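Looking after the toilets at Nesstead

The ground floor toilet at Nesstead is open again and is on the same cleaning list as the others. The list is pinned inside the cupboard by the back stairs. June went well for the first two weeks and then slipped, so the steps are set out again in this issue.

Put the seat and lid both up before you start. Squirt the cleaner under the rim, going all the way round, and leave it for as long as the bottle says. Wipe the tank and the flush button in the meantime. After that, brush under the rim first, then the sides, then down into the drain opening. Flush with the brush still in the bowl so it gets a rinse. 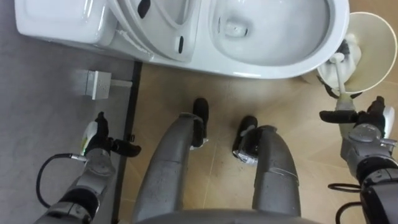

Dexter Javier wrote in to say that he lays the brush across the bowl and drops the seat on the handle for ten minutes so that it drips dry, and that his holder at home has stayed clean ever since. We have tried it on the first floor and it works, though you do have to remember to go back.

The holder needs its own wash. Tip out whatever has collected, rinse it with hot water and a drop of washing-up liquid, and let it stand upside down on an old newspaper. Once a fortnight is enough. Paper should not go in the holder. It soaks up the drips, goes soft and sticks to the side. The bin is for paper. 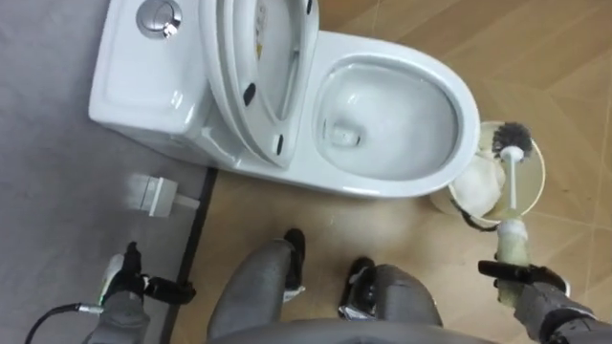 Page last changed: June, 16:50

Brush handles get grubby at the end where people hold them, and they are the part most often missed. Wipe the full length with the same cloth you use for the outside of the bowl, then put that cloth straight in the wash bag. Do not use it on the basin.

The two buttons on the flush are there to be used. The small one is enough after a quick brush round. Press the large one after cleaner has been in the bowl.

New brushes are on the shelf at Akeck, box 292. They cost us 80p each, so please take one when the bristles have gone flat and cross it off the sheet. Spare cloths are in the drawer underneath, washed at 90 degrees.

Next issue: limescale on the taps, and the Sebastian room carpet.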